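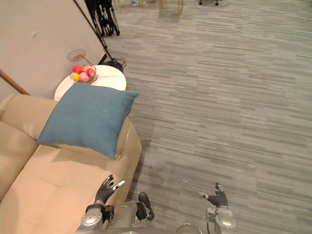 A sofa with a teal throw pillow and a white side table.

Maternity and Family Services: Changes to Prenatal Classes at Dodham

The Dodham Family Health Center will introduce a revised schedule of prenatal classes in August. Registration opens on Tue 9 July and will remain open until all places are filled.

Under the present arrangement, expectant parents attend one course of six evening sessions, regardless of whether they are having a first or a later child. In last year's survey, 291 parents returned a completed form. Many of those expecting a second or third baby wrote that they had left the course early, and several asked for shorter sessions on feeding, recovery after birth and preparing an older child for a new arrival.

The center will therefore offer two courses. The full course continues at six sessions and is intended for first-time parents. A new refresher course of two Saturday mornings is open to anyone who has given birth before. Partners and other support persons may attend either course at no added charge.

Garba Haruna, coordinator of parent education, will oversee both courses. "Parents told us plainly what they wanted to go over again and what they did not," Haruna said. "The refresher course follows their answers closely. We have also left an hour at the end of the second morning for questions about a previous birth."

Classes will be held in the Osagie Room on the second floor. Parents who live in Potwood may attend the same courses at the Budetti Annex, where parking is available behind the building. The Annex entrance on the north side is closed for repairs through August.

Nearly 700 families used the center's maternity services last year. Patients who are already registered for the current course will keep their places and do not need to take any action. Those who wish to move to the refresher course should notify the front desk before their third session.

Registration forms are available at the front desk and from any prenatal clinic nurse. Please state your due date and preferred location. Requests for an interpreter should be made at the time of registration.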